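Stekmont to Return in November With Most of Its Original Cast

Thursday, May 31, 2018
By Lleucu Parry
3 min read

The hospital drama Stekmont will return in November for a run of eight new episodes, producers said this week. The show has been off the air since its fourth season ended on a cliffhanger that was never resolved.

Celina Gajewski will be back as Dr. Ana Makowska, the head of surgery at a hospital in the fictional mining town that gives the series its name. Szymon Zalewska, who played the hospital's night porter and later its unlikely administrator, has also signed on. Both were in the first episode and stayed until the last.

"I kept my badge from the last day of shooting," Gajewski said. "It has been in a kitchen drawer all this time. I asked if I could wear the same one and they said yes."

The original series ran for 65 episodes. It never drew huge ratings, but it sold well on disc and picked up a second audience through late-night reruns. Fans have held a yearly meetup outside the old paper mill that stood in for the hospital, and a petition for a fifth season has been going since the week the show was dropped.

Rania Nimri, who wrote on seasons two and three, takes over as head writer. She said the new episodes pick up several years after the ambulance crash and will answer the question of who was driving within the first hour. She would not say whether Dr. Saveck, last seen walking into the flooded tunnel, survived.

"People have their theories and some of them are better than what we had planned at the time," Nimri said. "We read a lot of them. We did not use them, but we read them."

The opening episode will run 90 minutes. The rest will be regular length.

Zalewska said he agreed to return after reading a single scene, a long argument between his character and Makowska in the hospital laundry. He has spent most of the past few years on stage and said he had to relearn how to work in front of a camera. He also asked that his character be allowed to keep the mustache. That request was turned down.

The paper mill has since been converted to apartments, so the hospital corridors are being rebuilt on a soundstage. Production designer Lena Pietrzak worked from old floor plans and from screenshots sent in by viewers, since many of the original set drawings were thrown out. The green tile in the emergency room had been discontinued and was matched by hand.

Operating room scenes were a trademark of the first run, with long takes and very little music. Nimri said that will continue, and that surgery at the hospital will have moved on along with everything else.

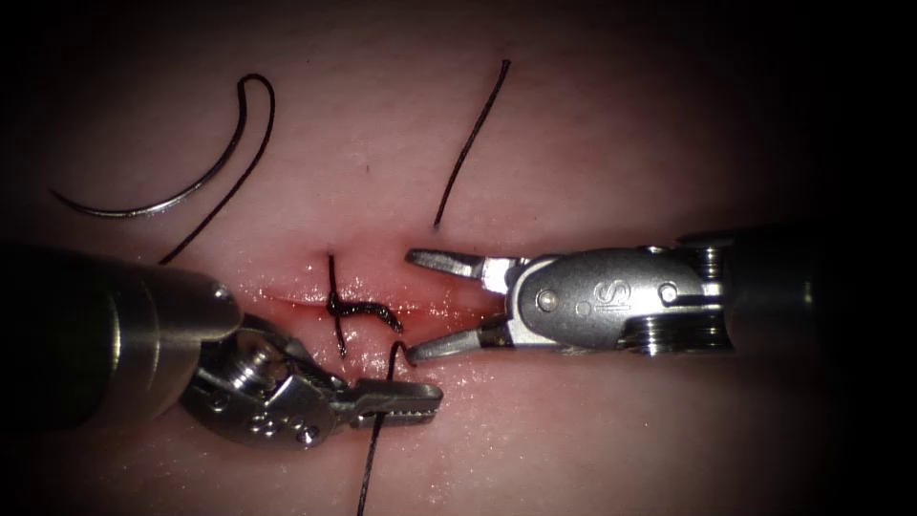

Who is not coming back

Two regulars will be missing. The ambulance driver Moton was written out in the fourth season and does not appear in the new scripts, even in flashback. The head nurse's part has been dropped as well, though Nimri said the character is mentioned by name in the second episode.

Filming starts this summer. An air date within November has not been set, and the network has not said whether the earlier seasons will be rerun ahead of the premiere.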